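April 20, 2025

I told myself I would write in here every night this month and I have managed it exactly never, so tonight gets to be a long one. The tea is made, the dishwasher is going, and the phone is in the other room where it can't get at me.

Today was the day I finally sat down with Vidar Amundsen and said the thing out loud, the thing I've been carrying around since February, which is that I want to raise my prices and I am scared silly of doing it. He didn't laugh (I had half expected him to). He put his fork down and asked me what I charged when I opened, and I told him, and then he asked what I charge now, and I told him that too, and there was a pause long enough for the waitress to come and fill both our waters.

It's the same number. Well, it's the same number with a little bit tacked on for the rush jobs, and I waive that half the time because people sound so worn out on the phone when they ask.

I should say, for the benefit of whoever I am when I read this back in ten years, that the business is bookkeeping for small shops, it's called Cullis, it is me and Renata three mornings a week, and it runs out of the upstairs room on Clustthorpe Road with the radiator that knocks. We look after 12 clients. I love nearly all of them. I love the florist and I love the two brothers with the bicycle shop who bring their receipts in a bread bag, and I even have a soft spot for the man at Nyamweya, the coffee importer, who replies to every email I send with the single word "noted" and then does precisely what I asked, on time, every month of the year. You can build a whole company on people like that.

But the rent went up in February, and the software went up, and Renata ought to have had a raise a long time ago and has been too kind to bring it up. I did the sums at the kitchen table on three separate nights, thinking maybe I'd made a mistake the first two times. I hadn't. After everything was paid out last month, what was left over for me was 652 dollars. I looked at that for quite a while. I've had better months from babysitting, I think, back when I was in school and the Hendersons used to go dancing.

So, lunch. Vidar has run his print business for longer than I've been doing anything, and he has a way of asking very plain questions that make me want to crawl under the table. Who's the client that takes the most hours? Who pays the least? Are they the same client? (They are. Of course they are! It's Stovotia, the gift shop people, and I knew it before he'd finished asking, and I ate a bread roll to give myself time.) Stovotia pay me 400 dollars a month for what has quietly turned into a part-time job. They started out as one little store with a tidy shoebox. Now they have the online side and the pop-up in the mall at Christmas, and somehow I also do their sales tax and chase their late invoices, and twice last month I found myself on the phone to their landlord. I never once said, that's extra. I said, oh sure, leave it with me. I must have said "leave it with me" more than any other sentence in my adult life.

Vidar's advice was to write to everybody on the same day with the same letter. No long explanation and no apologizing, give them a good stretch of notice, and tell them the new rate. He said when he did it himself he wrote four pages about the price of paper, and his wife read it and crossed out all of it but the last line. I wish I'd seen that. I did ask him what happened after he sent it and he said he lost 2 customers, and that one of them came back the next summer and was a bit sheepish about it.

I came home all fired up and wrote the letter straight away with my coat still on. Then I took my coat off and read it again and it had three apologies in it. THREE. I hadn't even noticed them going in. "I'm sorry to have to write with this news," that was one, as if somebody had died. I've cut two and turned the third into a thank you, and I think it reads better, though I'll look at it in the morning when I'm less pleased with myself.

What I keep chewing on is what happens if the brothers can't manage it. They're not making a fortune over there, I know to the penny what they're making, and the idea of them opening that letter over their sandwiches makes my stomach turn over. Vidar would say let them decide that for themselves, and he'd be right. Mom would say you can't feed your neighbors from an empty pot, and she'd be right too, and then she'd go and feed the neighbors anyway. I expect that's where I get it. I might ring the brothers before it goes in the mail, so they hear it in my own voice. I don't think that counts as cheating.

And Stovotia will need a separate conversation altogether, face to face, with a list in my hand of everything I do for them. I started the list this evening while the potatoes were boiling and it ran onto the back of the page. It was a strange feeling, seeing it all written down like that. Half of me was cross and the other half was a tiny bit proud, if I'm truthful, because it's good work and I do it well, and some of it I had to teach myself late at night with a library book propped up against the toaster.

I rang Renata after supper to tell her the plan. I had wanted to wait until it was all settled, but I'm hopeless at keeping nice things in. I told her that her raise comes out of the first month of the new rates, whatever anyone says and whoever leaves, and she went quiet, and then she said could she please redo the filing system while we were at it, because she'd been wanting to for ages and hadn't liked to say. So that's the two of us then, both hadn't liked to say! We talked for the best part of an hour. She wants color tabs. She can have all the color tabs she likes.

Other things, before I fall asleep on the page. The radiator man didn't come. I had the last of the lemon cake and it was past its best but I ate it. I need stamps, and envelopes with the windows in, and I must remember to pay the water bill at home, which would be an embarrassing thing for a bookkeeper to forget a second time. My shoulder is better than it was. The pear tree next door has gone over and there are petals all down the front step, and I left them there.

I've put the letter in the blue folder and the blue folder by the door. If I wake up and lose my nerve I am to read the bit about the 652 again, slowly, and then go and put my shoes on. Goodnight.
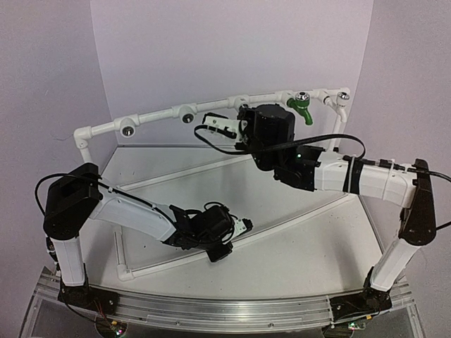

Two robot arms and a white pipe frame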